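Service Robotics, Unit 4 handout
Open day at the Stonard kitchen lab
Prepared by Xuelian Peng, 2021-03-22

Read before the tutorial and bring your own notes from the day. I've been looking forward to this unit since January, and the visit was even better than I'd hoped!

Background

Stonard fitted out its demonstration kitchen with help from the Comeletti workshop. The idea is simple and (to me) lovely: put a robot in a room laid out like one at home, with cabinets, a counter and a cooktop at their usual heights, and see how it copes. The group's log now holds 1,812 trials, and 280 of those were recorded with the wrist camera running. We'll be using that set for the assignment.

The wrist view is the one to study. It moves with the hand, so the fingers stay in your picture while the kitchen shifts behind them. Look for the front edge of the counter first, then the cooktop, and work out where the fingertips are compared with both.

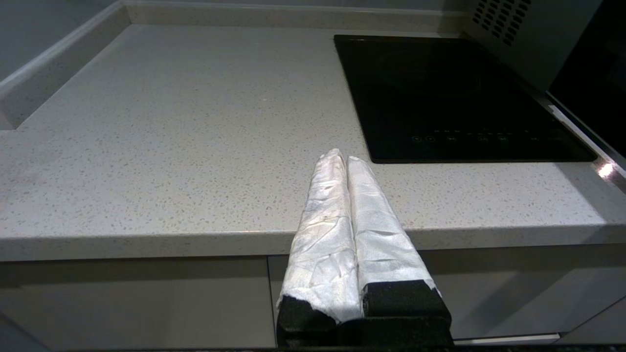
Why put a camera on the wrist when there is already one on the ceiling?

The ceiling camera sees the whole room, but the arm often blocks its view at the very moment the hand gets close to something. A wrist camera keeps the last few centimetres in sight, and those are the centimetres where most grasps are won or lost.

Notes on the fingers

Several of you asked about the white wrapping on the two fingers. It's creased and a bit smudged, with ragged lower edges over the black blocks at the base. For your analysis, think about what a wrinkled surface does to contact: where would it touch a flat object first, and would that spot be the same each time? Mikkelsen's chapter on compliant fingertips (course reader, page 42) is a terrific place to start.

Also think about depth. A pale speckled counter and a glossy black cooktop are very different surfaces for a vision system, and in the wrist view they sit right next to each other. Reflections on the glass can fool a depth sensor, so note any bright spots you find.

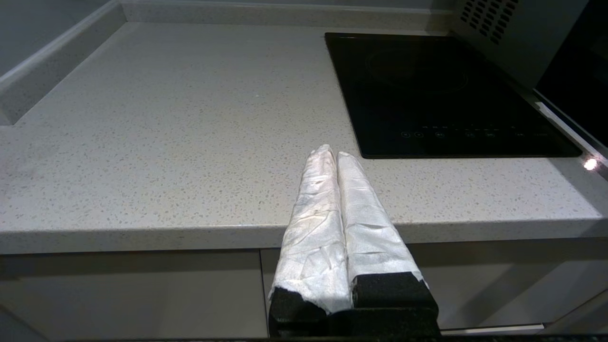
For the tutorial

1. Sketch the wrist view from memory and label the camera axis, the fingertips and the counter edge.
2. Write a paragraph on one way the control software could tell counter from cooktop. The Drerner method from Unit 3 is fine, and so is your own idea.
3. Bring one question for the lab team. I'll collect them and send them over, and please don't be shy, they loved yours on the day!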